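Reviews > Practice software > Disclosure and bundling

Cukance 3 for court bundles: review

Last updated: September

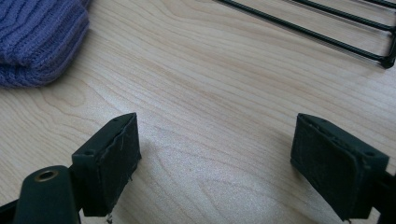
Pale wood tabletop with a wavy grain.

Cukance 3 is a desktop program for building paginated hearing bundles. I tested it on a closed commercial file, a supply dispute between Mowat and a former distributor, with 332 documents and a good deal of duplicated email. The licence costs £425 per user per year.

Import is the strongest part. Emails are split from their attachments, dated from the header and placed in order. Where a header has no usable date, the item goes into a holding list and stays there until someone enters one. Scanned letters are read for text on import, and the results were good on typed pages and poor on fax copies.

Duplicate matching works on content, so the same message held by two custodians is caught even if the file names differ. It flagged 52 pairs. Email chains are handled less well – a reply that quotes the whole of an earlier message is treated as unrelated to it.

Pagination can be locked section by section. Late documents then take a suffix (117A, 117B) and the index updates. Hyperlinks from the index survived export to PDF, as did bookmarks. Links typed into a skeleton argument did not follow when a section was unlocked and renumbered, and had to be redone by hand.

Redaction removes the underlying text. I checked this by searching and copying from the exported file. There is no log of who applied each redaction, which the older Clundholm package does provide.

Support is by email from the Moston office. My query on suffix numbering was answered the same afternoon.

Suitable for small litigation teams with one person in charge of the bundle. Shared editing is limited to one user per section.

Finlay Baird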